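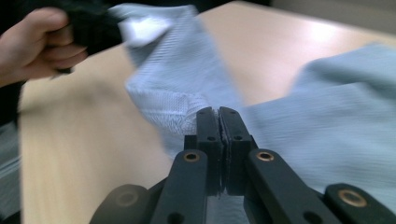 Good morning, everyone, and thank you for giving up part of a Sunday for Rinholm. I want to talk about hearing checks for children in kindergarten through sixth grade, and mostly about the ones who are shy of us. Look at how tightly that hand is closed, with the knuckles bent and the thumb tucked under. I think of a fist like that whenever a little one comes in to try the headphones, and I always tell new screeners to wait for the fingers to loosen a bit before they start the tones.

(Pause. Let people find seats.)

So, the Dogbe schools. We visited 14 of them starting in February, and Akosua Abugri set aside 12 minutes per child, which sounded like a luxury to me until I sat in on a morning of it!

Mention the consent forms. Edem has the new ones, one page, large print, and please take a stack home with you.

Then the retest question, because somebody always asks (and I'm glad they do). A child who misses a tone gets a second try another day, in a quieter room, before we write to the family.

Hand over to Liette for referrals. Questions after her, 30 minutes, coffee in the back.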